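Thread on teaching the arm to clear a tray by remote control. Notes from my second week on the Pekdale setup.

1/ One demonstration is one object, start to finish. I drive the arm by hand controller, pick, move, release, then go back to the start pose.

2/ Slow is fine. Jerky is not. If I hesitate over a grasp, I delete that run and do it again.

3/ We have 2000 runs saved. Defne Kahraman wants 2950 before we train again.

4/ Keys are the hardest thing on the red tray. They lie flat and the ring slides. I go for the ring first. The duck is easy from any side.
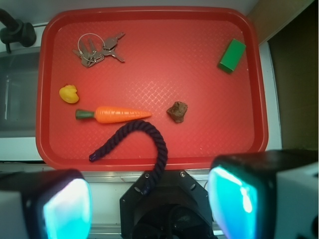

5/ For rope I grab near an end and lift straight up. Mid-rope grasps dragged other things along in 13 of my first 20 tries.

6/ Next up is the same tray with the wrist view only.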